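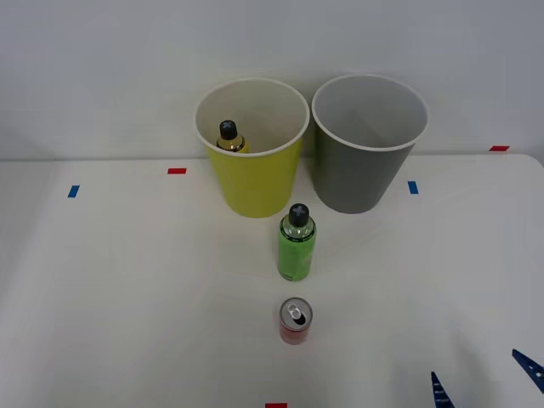 Yellow cup and gray cup, both with white rims

Holtora Service Medal Display Case

Item no. 3686

The Holtora is a wall or shelf case for one person's military medals, ribbons and papers. Most families who buy it have a small group of medals, a unit patch and a discharge certificate that have been kept in a drawer.

The case has a solid oak frame and a hinged glass door with a small brass lock. The backing board is covered in wool felt and takes ordinary pins. It comes in navy, dark green or black. Medals hang from a slotted bar, so nothing has to be glued or sewn.

Details
Medal bar: holds up to 6 full-size medals side by side
Ribbon rack: 4 rows, removable
Document pocket: behind the backing board, for folded papers
Glass: UV filtering
Keys: two
Mounting: keyhole plates on the back, screws included

Engraved plate
A brass plate for name, rank, regiment and years of service is included in the price. Please type the wording exactly as you want it - we engrave what we receive and do not correct spelling or dates. Plates take two lines. A longer citation needs the Gastano plate, sold separately, which fits the same holes.

Medals are not included. We do not supply replacement medals.

Court-mounted groups
If your medals are already court mounted, leave out the slotted bar and pin the group straight to the felt. Groups wider than the bar need the Hinojosa case, which has the same door and lock.

Delivery
Cases are made to order at the Dadiretti workshop. Orders for Veterans Day should reach us by the end of September. Engraved cases cannot be returned unless they arrive damaged.

Page updated June 7, 2026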